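The Roll-Up Board: Games Corner Gallery, Ornton Hall

February 2021

Every games room has one good chess set and one that gets used. Ours at Ornton Hall is the second kind. The good set lives in a glass-fronted cabinet by the stairs, where it has been admired by generations of people who then asked whether we had anything they could touch. The roll-up mat is the answer to that question. It cost a fraction of what the cabinet cost, it travels in a tube, and it has spent the winter flat on the table under the window, usually with a position on it that somebody swears they are coming back to.

We put a few pages of these galleries together every year so that members who can't get in can see what their dues are doing. This one is the chess page. The puzzle page (310 pieces out of a promised 500, all of it sky) will follow when we can face it.

On the table
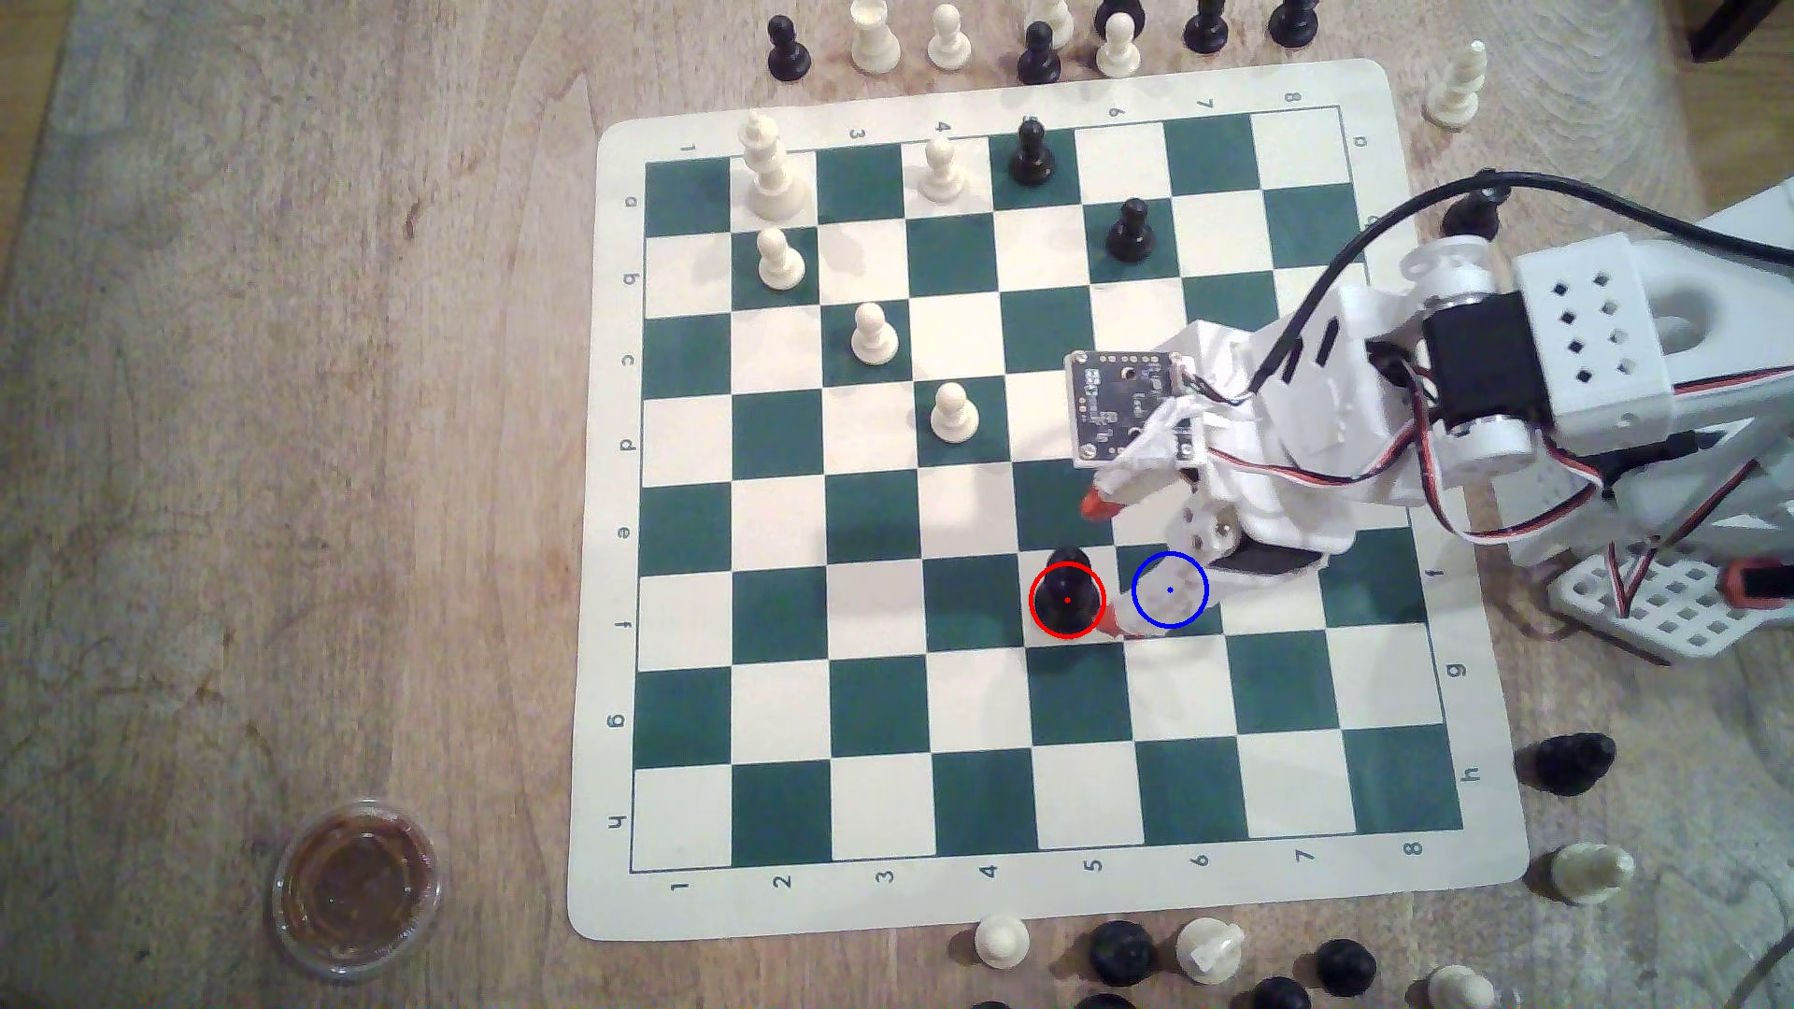 Endgames are what this mat does best. Give people a full set of thirty-two and they play the opening they know, then the middlegame they don't, and then they remember the time. Give them a king and some pawns and they will sit there until the lights go off. The three white pawns strung out on a diagonal below the king are the sort of arrangement that gets called a "chain" by people who have read the Vidmar endgame book and a "mess" by people who have only borrowed it. The black pawn with the red circle on it is the one to watch, and the blue circle next door is where it is headed. Moving sideways, you will notice. We have had letters about castling in this room, so we look forward to the letters about that.

The mat itself is green and white with a cream border, and has the coordinates printed on all four sides, so whoever sits opposite can read them too. The numbers run along the top and bottom and the letters go down the sides when it is laid this way around, which is a quarter turn off from how the books have it. Half the members have never noticed. The other half can't play until it is fixed, and they don't fix it quietly.

Same table, same pawns

The best thing to be said for the table is that it is flat. It came from Gason's when they closed the shop, it took four of us to get it through the door, and the light wood has turned out to be very forgiving of mugs. It replaced a folding card table that leaned toward the radiator, so that any long game drifted gently toward the h-file and took its pawns along.

Look after the pieces, please. The spare bag went home in somebody's coat in January and came back with one bishop more than it left with. The bishop doesn't match. We have kept it.

King in the corner region, pawns on their diagonal, and the lone black one in the lower half with its red ring and its blue neighbor: 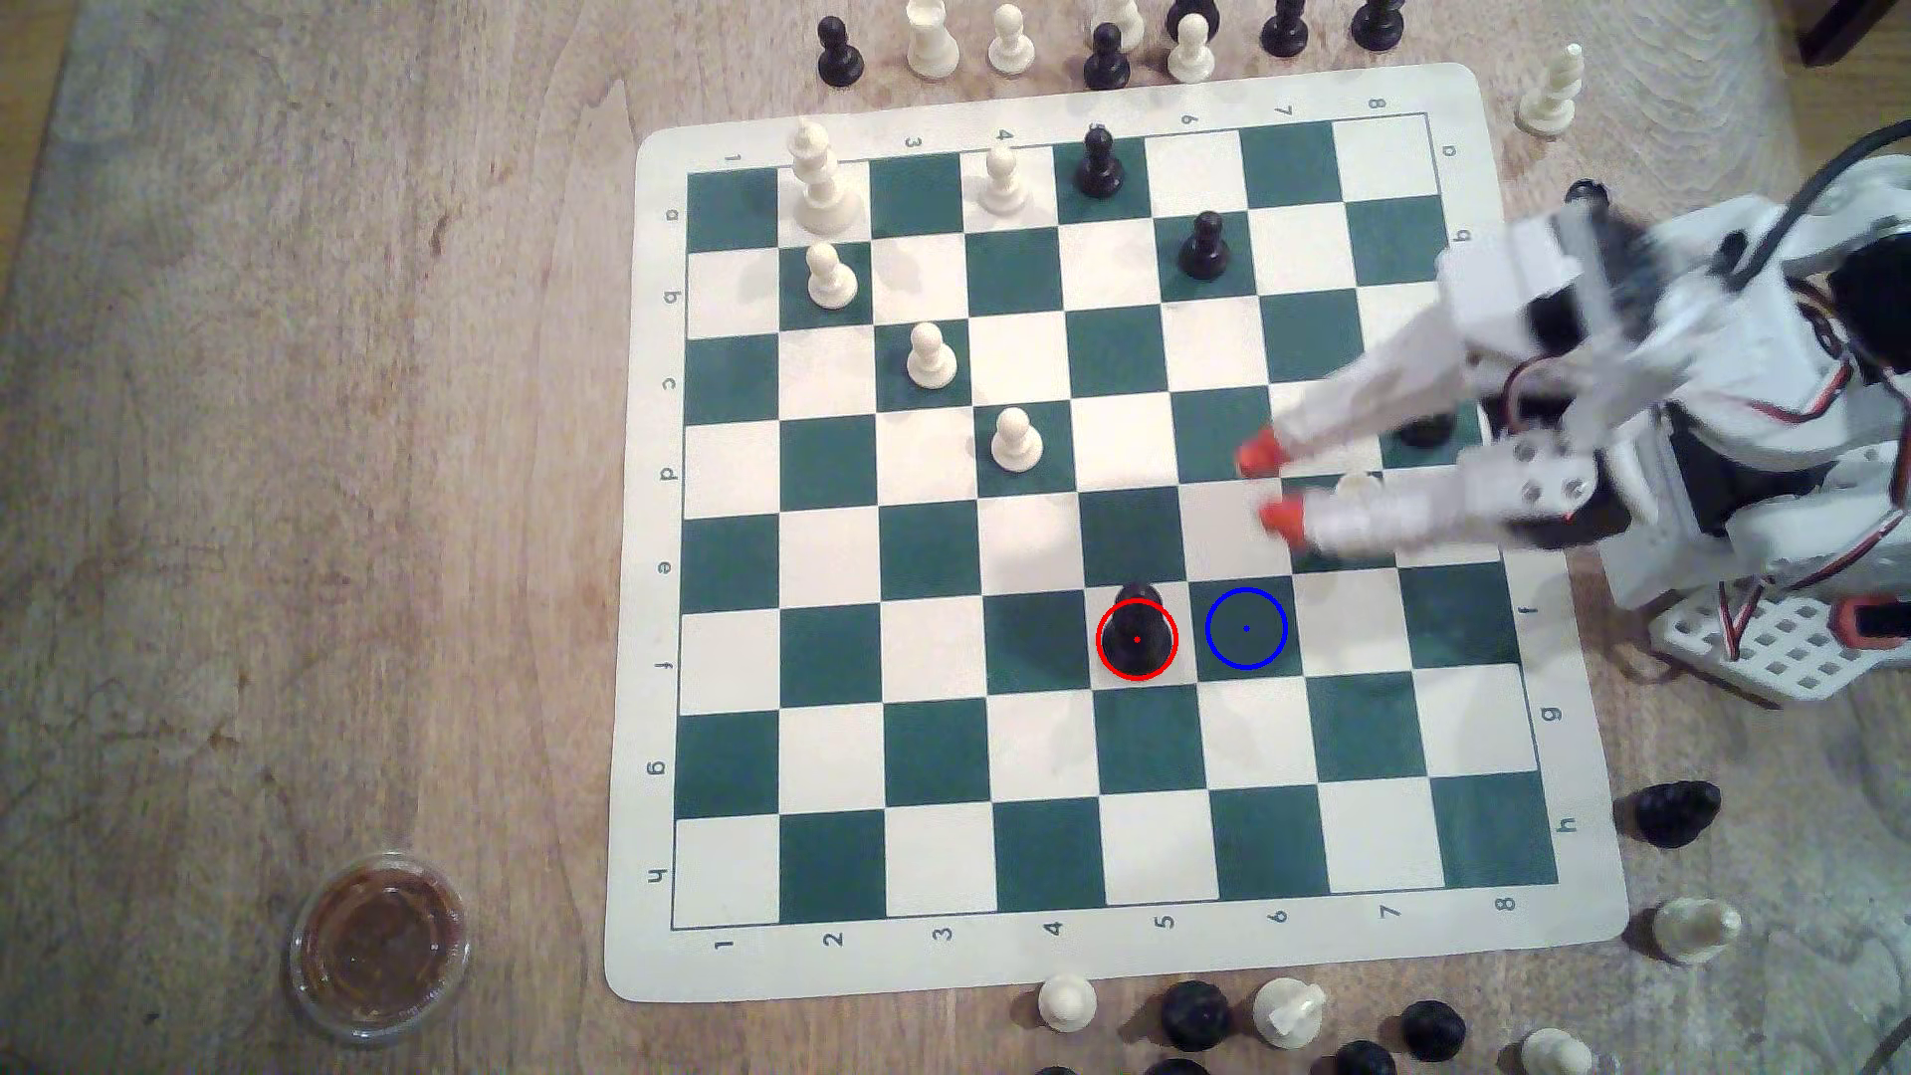

Borrowing the mat

The mat can be signed out from the front desk in its tube. Roll it with the printed side facing out, or it will curl up at the edges and tip your rooks over for a week. Pieces go in the cloth bag. The Prasura clock is separate and has its own sheet, and it still gains a little on the left side, so choose your chair accordingly.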